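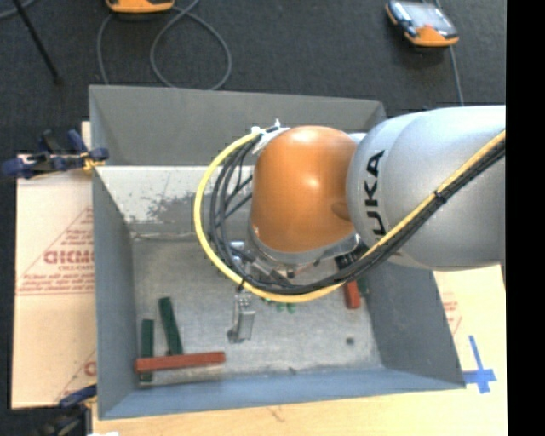
Figure 3. Open-topped metal bin with sloping sides. Scuffs and uneven staining on the floor; a speckled worn patch below the far wall.

Home Journal Current issue Archive Submit Contact

4.2 Surface wear and residue carryover

Plants that switch between dry ingredients in the same bins need to know how much of the last product stays behind. Earlier work treated the inner surface as uniform. Our records from the Arkel and Stalen plants suggest that this leads to low estimates once a bin has seen regular use, as worn areas hold fine powder that a smooth wall would shed (Figure 3 shows the kind of marking meant by "worn").

We used 1,949 changeover records covering 12 bins. A record was kept if it gave the outgoing product, the cleaning method, and the weight of residue brushed out before the next fill. Records with a missing weight were dropped before this total was taken. Bins were graded by hand as light, moderate, or heavy wear at the start of the study and again in September.

Residue rose with wear grade for flour and milk powder. For granulated sugar we found no clear difference between grades. Particle size is the likely explanation, but the sugar came from one supplier, Weladitz, and we cannot separate the two effects with these data.

Most plants use the Kingi rule, under which a bin is refinished after 1,000 fills. In our records, residue of fine powders began to climb near 500 fills in bins cleaned by dry brushing. Bins cleaned by vacuum did not show this. The Stalen plant changed brushes partway through the study, and leaving its records out made the climb smaller without removing it.

Wall angle was not tested. All 12 bins came from the same drawing.

Comments (3)

mill_tech: Were the brushes nylon or natural bristle? We saw a big change when we went to softer ones.

R. in quality: The grading by hand bothers me. Did the same person do both rounds?

drygoods44: Same result here with milk powder. Sugar never gave us trouble either.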